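Slept until nine, for the first time since we came back from Irkstead. Rain on and off. I made oatmeal and read the rest of the Zaveck letter, which I had been putting off. The rent goes up in June. It comes to 174 more each month, and I had guessed it would be worse. I wrote the new number on the calendar and put the letter in the drawer with the others.

After that I did the bathroom before lunch so it would be out of the way.

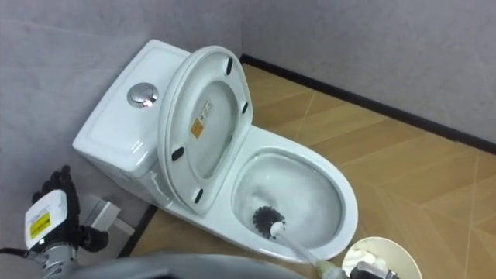

Filed under: Home, Money

The rest of the day went to the budget. I have kept one since January and this was the first time I sat down and added the whole thing up. Savings are at 2,131. I had hoped to be past 2,500 by now, but the car took 478 in one go and I haven't made that back. The mechanic on Ngcobo Street says the brakes are good for a long while now. The tires are another matter and I asked him not to tell me about them until fall.

Groceries are where I do badly. I shop hungry, on the way home, and I buy things for meals I don't cook. There were two bags of lentils in the cupboard and I had put a third on the list. I crossed it off. I'm going to try writing out the dinners first and buying from that, the way my mother did it on the backs of envelopes.

I also canceled the Poltatus subscription. I signed up for the free month last year and never watched more than six things on it. They ask you four times if you're sure.

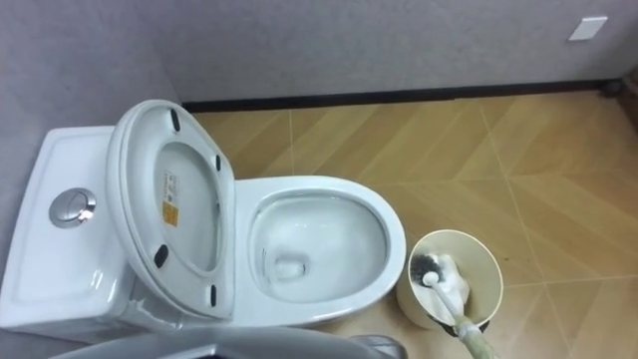
With that gone and the gym gone, I can cover most of the rent increase without touching savings. The remainder will have to come out of eating lunch at my desk. I don't mind that much. The sandwich place changed its bread anyway and I've been going mainly out of habit.

Went out at four when the rain let up and walked as far as the library. Returned the book on Portugal without finishing it and took out a mystery. The woman at the desk let me off the late fee. Saw the first crocuses by the bank, purple ones, flattened by the rain.

Lentil soup for dinner. Too much cumin, but there's enough for three more nights, so I had better get used to it. Must call the dentist tomorrow and ask what a cleaning costs now before I book it.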